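Stacking paper cups on a cardboard-covered table
menley_921
2025-02-01

I need a three-cup pyramid of upside-down paper cups to stand on cardboard sheets. Mine slides at the seam. Does the surface matter?
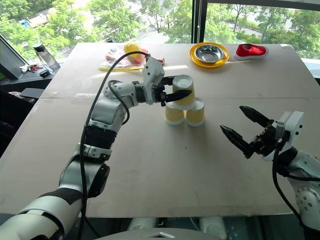 Three yellow cups, two below and one on top.

Quiambao
Keep both lower cups on one sheet — never across a joint. Set them side by side and center the third over the gap.
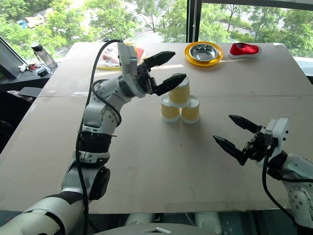 Tape the sheets from underneath if they still shift. I buy cups in sleeves of 116 and discard any with a bent rim.

loltstead3000
use heavier cups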